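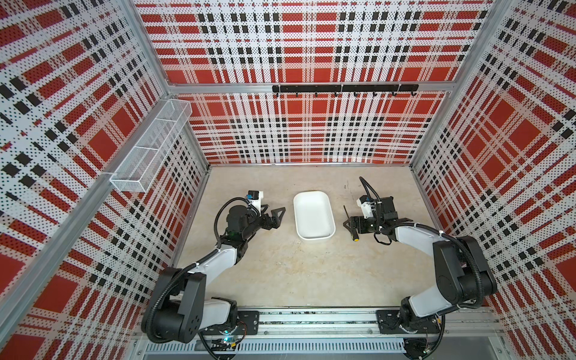

Figure 1. A hook rail and a hanging wire basket against plaid panels, with a tray on the surface below.

3.2 Where small things go

Most writing on household storage assumes that an object wants a home. Our diaries from Brimville suggest that many objects are content with a flat surface near the door. We kept three kinds of storage in the study: a rail of hooks, a wire basket hung on an upright, and an open tray (Figure 1). Each makes a different demand on the person putting something away. A hook asks for a loop or a handle, and for a moment of aim. A basket asks only that the thing be smaller than the basket. A tray asks for nothing at all, and was repaid accordingly.

Households kept diaries for 10 days in April and logged more than 800 put-away events. We coded these with the Tresterov scheme, which sorts each event by reach, grip and what its authors call "resolve." We kept the last term with some reluctance, having found no better word for the difference between hanging up a dish towel and dropping it.

Hooks did well with keys and oven mitts and badly with everything else. Several diarists wrote that a full rail looked tidy and an empty one looked like a reproach. The basket's divider caused more trouble than we had planned for. In 4 of the 7 households it was given a strict meaning in the first two days (mail on one side, batteries on the other), and by the end of the diary the meaning had lapsed in all 4, though the divider was still being defended in the exit interviews.

Awad's account of "drift" fits the tray best: things arrive there on the way to somewhere else and stay. We would add that drift runs in one direction. Items moved from hook to tray throughout the study, and the only item that went the other way, a bottle opener, was back in the tray the next morning. The Bovance checklist scores this as a storage failure - the diarists, for the most part, scored it as knowing where the bottle opener was.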